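The Gray Cabinet at Firville

Essam Abdelaziz and Nesma Kettani have been refitting the workroom at Firville since March. The gray cabinet was the first piece to go in, and it is the one people ask about most. It was bought secondhand through Berrada, listed as item 118, and it took 3 people to get it up the stairs.

The top has a glossy finish that picks up the overhead lights, so small marks show quickly. Nesma wipes it down on Sunday with a damp cloth and nothing stronger. Essam wanted to paint the whole thing green to match the door — that idea was dropped after one test patch on the back.

The drawer was the reason for choosing it. It is wide, it comes well out from under the top, and a tray can be lowered straight in without tilting. The runners were replaced with a pair from Trindard, which cost 28 dollars and took an evening to fit. Dividers are still to come.

More pictures of the shelves and the window bench will go up when the trim is finished.

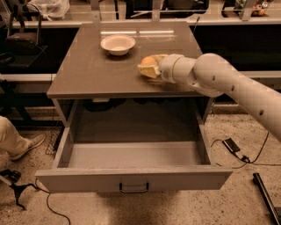
The cabinet with its drawer pulled out, a pale cream bowl on top.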